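Povix control stack, pre-run checks, rug and floor tasks

Joint limits loaded: OK. Left and right read back the same values, which made me very happy after last time.
Planner timeout 300 ms: OK, though I'd love a bit more room when an arm is holding up a rug corner and the other has the cloth.
Shadow filter on floor map: PASS, with a grumble. Two false obstacles in 14 replays.
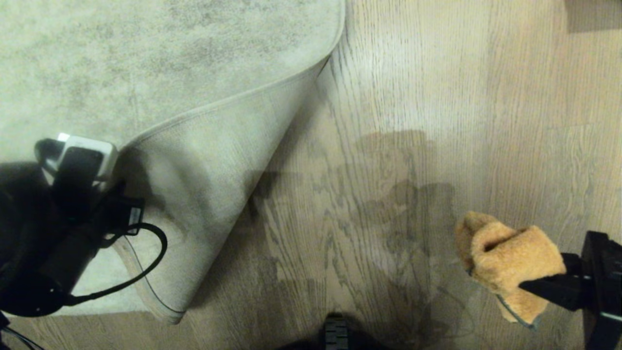

Kaan Öztürkmen: I'd mark the filter as open until the Goltel replays are in, two is still two.

Fair enough, Kaan, changed to OPEN!
Grip force log at 30 Hz: OK.
Stop button, both arms: OK, tried it twice.

Nermin Yalçınkaya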